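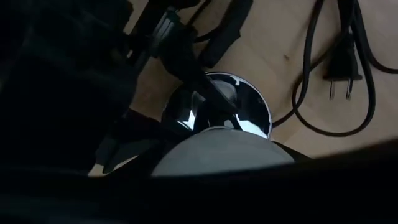

Avcombe Repair Mornings: Your Questions

What is a repair morning?

You bring something broken, you sit down with a neighbor who likes fixing things, and the two of you try to get it going again. There's coffee, there's usually banana bread, and there's a lot of cheering when a dead radio starts talking! We run one every month except August, from 9:30 to 12:30, in the lower hall of the Gwilliam Building on Flemell Street.

Do I have to live in Avcombe?

No. Plenty of people drive in from the towns up the valley and we're always glad to see them. If you're coming a long way, email first so we can tell you whether the right fixer will be in. Our only sewing machine person, Fongchan Onsri, takes September off, and I would hate for you to haul a cast iron machine down the stairs for nothing.

What does it cost?

The repair is free. If you need a part, you pay what the part costs. Fuses, thread, common screws and glue we keep on hand and just give away. There's a jar by the door, and what goes in it buys more fuses, thread, screws and glue.

What can I bring?

Lamps, toasters, fans, vacuum cleaners, clothes, backpacks, small furniture, bikes, toys, clocks, garden tools, jewelry, books with loose pages. The rule of thumb is that you should be able to carry it in by yourself. Bikes count as carried if they roll.

What can't you fix?

Microwaves (the inside can hold a dangerous charge even when unplugged), anything that runs on gas, anything with a swollen battery, and car parts. Please don't bring a swollen battery into the building at all. Call the county hazardous waste desk and they'll tell you where it goes. We also can't take big TVs, mostly on account of the stairs.

How many items can I bring?

Two at a time. If it's quiet after 11:30 you can get back in line with a third, and people do!

Do I need an appointment?

Only for sewing and for bikes. For everything else, walk in, get a number from the front table and find a chair. The busiest stretch is the first hour. If you hate waiting, come at 11.

Can I drop my things off and pick them up later?

We'd love you to stay. Half the fun is seeing the inside of your own coffee grinder, and the fixer will have questions only you can answer - when did it start making that noise, has it been dropped, did it ever get wet. If sitting for a long time is hard for you, let us know and we'll work something out.

How much does all this keep out of the landfill?

More than I ever expected when we started! Trefor Ellis weighs every item on a bathroom scale and writes it in the log, and as of the last count we were at 2,765 pounds of stuff that went home working. That's 700 separate repairs. Lamps are the biggest group by number. Vacuum cleaners win by weight, easily.

What happens if it can't be fixed?

You take it home, or you leave it with us and we'll strip it for parts and recycle the metal. Cords, plugs, knobs and motors go in the parts bins, and they get used constantly. A good knob is worth saving. We can't keep whole appliances, as our closet is tiny.

Is it safe to plug things in afterward?

Everything electrical goes past Babar Dogar's table before it leaves. He checks the cord, the plug and the grounding, and puts a green dot on the bottom if it passes. No green dot means please don't use it. He's very patient about explaining why, so ask him.

I don't know how to fix anything. Can I still help?

Yes, yes, yes! We need people to greet, to run the number system, to make coffee, to sort screws (weirdly relaxing) and to sit with kids at the take-apart table. You could also shadow a fixer for a couple of mornings and see if you like it. I came in three years ago with a broken hair dryer and no skills whatsoever, and now I rewire lamps.

What's the take-apart table?

A table for kids eight and up, with safe old gadgets, real screwdrivers and goggles. They open things up and see what's inside. An adult from your family needs to stay in the room. We cut the plugs off before anything reaches the table.

Can I borrow tools to try it at home?

You can! The tool shelf has 55 items you can check out for two weeks, including a soldering iron, a torque wrench, a hand drill and a darning kit. Leave your name and phone number on the card. If something breaks while you've got it, bring it back anyway and tell us. We do know some people who can fix it.

Where do I park?

The lot behind the Gwilliam Building has 16 spaces and fills early. There's free street parking on Flemell up past the bakery, and a bike rack by the side door. The number 4 bus stops right across the street.

Is the hall accessible?

The side entrance has a ramp and leads to an elevator. Ring the bell marked Lower Hall and one of us will come up for you. The restroom down there is wheelchair accessible.

What's Drarnska?

It's our sister event for clothes only, held twice a year, in spring and fall. You bring things that need mending and things you're done wearing, and go home with things you'll wear. Wyn Penry runs it and can teach anybody to darn a sock in twenty minutes.

Who do I talk to if my question isn't here?

Me! I'm Nia Price, I'm at the front table every month, and I answer the email too. Give me a couple of days, longer in the week right before a repair morning.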